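Lo que me dejó la gala de Darness

Ya sabéis que las galas de premios me las trago enteras, alfombra incluida, y la de Darness de este mayo no iba a ser menos. Me senté a las seis de la tarde con una tortilla y no me levanté hasta pasada la medianoche (al día siguiente daba pena verme, pero bueno).

Empiezo por lo bueno: ¡qué nivel de sastrería! Había mucho terciopelo verde, mucho hombro marcado y, por fin, gente que se atreve con el sombrero. La casa Kocabaş vistió a 14 invitados, y mi favorito fue un traje color mostaza con la espalda bordada que en directo apenas sacaron dos segundos. Lo tuve que rebobinar. Varias veces.

De los premios, alegría con el de mejor banda sonora para Evwood, que llevo recomendándoos desde el primer capítulo. Me dio rabia, eso sí, que cortaran el discurso con la orquesta cuando al anterior le habían dejado hablar lo que quiso.
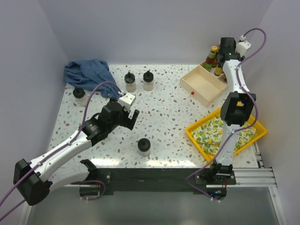
Una lectora de Drollorport me escribió de madrugada que lo de la orquesta había sido una falta de respeto y que ella apagó la tele en ese momento, así que se perdió el homenaje final. Otra contestó en los comentarios: «Pues yo habría cortado antes al presentador, que hizo el mismo chiste tres veces». Y tiene razón, el chiste del ascensor no daba para tanto.

El homenaje, si también os lo saltasteis, merece la pena. Son unos 90 segundos de canciones de Evwood a piano solo, con la sala a oscuras, y yo, que soy de lágrima fácil, acabé con la servilleta en los ojos.

Me quedan por leer casi todos vuestros votos al mejor vestido (¡202 mensajes, estáis fatal!). De momento gana el mostaza y el terciopelo verde anda cerca. Podéis votar hasta que salga el próximo boletín, respondiendo a este mismo correo.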